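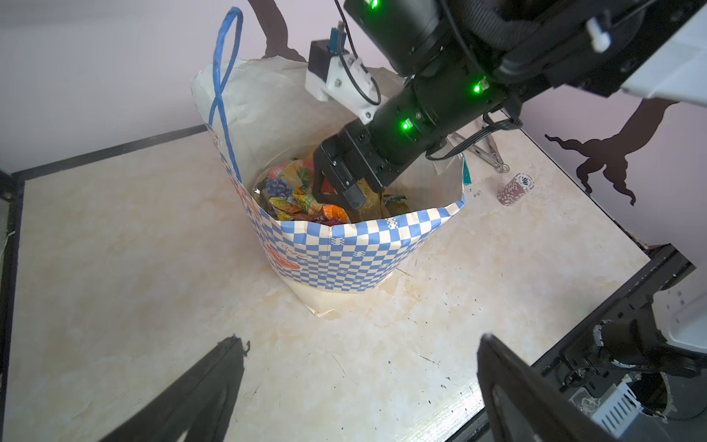
Goody bags for a kids' party: paper shopping bags or something sturdier?

Posted by golska_mom

My daughter's party is on Sunday and I'm putting together six bags of little fruit snacks. I have tall paper shopping bags with rope handles and I love how cheerful they look! But the packets are so slippery that they slide into one corner, and the bottom gets a bit crumpled when the bag stands on the table. Is there a trick to packing them? And do I need tissue paper on top, or is that overdoing it?

Kacper Lis

Oh, I love doing these! Cut a piece of cereal box to fit the bottom and drop it in first, it makes a huge difference. Then put the heavier stuff in (a juice box, a small book) and pour the snack packets over it. Set the bag up where it's going to stay and fill it there, so you aren't dragging it around. I'd keep each one under 300 grams for little kids, they swing them like crazy on the way home. 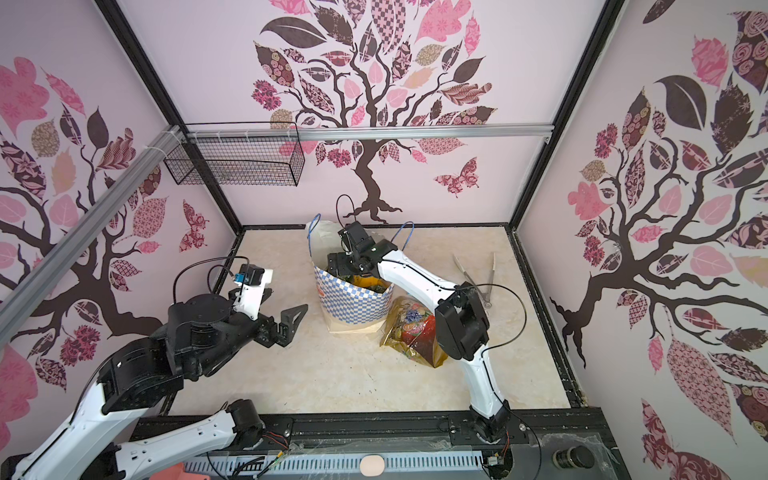 Blue-and-white check with blue rope handles, so cheerful against pink walls and butterflies!

Tissue is optional. I use one sheet, scrunched, and leave the grapes and oranges on the wrappers peeking out. Kids go straight for the colors!

Górecki_R

Paper is fine. Don't tape the top.

mevdale227

We did these for my son's class in December and the rope handles held up great, even with mandarins in there. One thing, check for allergies before you buy a big mixed pack. Also write the names on BEFORE you fill them, I always forget and then the pen goes right through a lumpy bag. Have a great party!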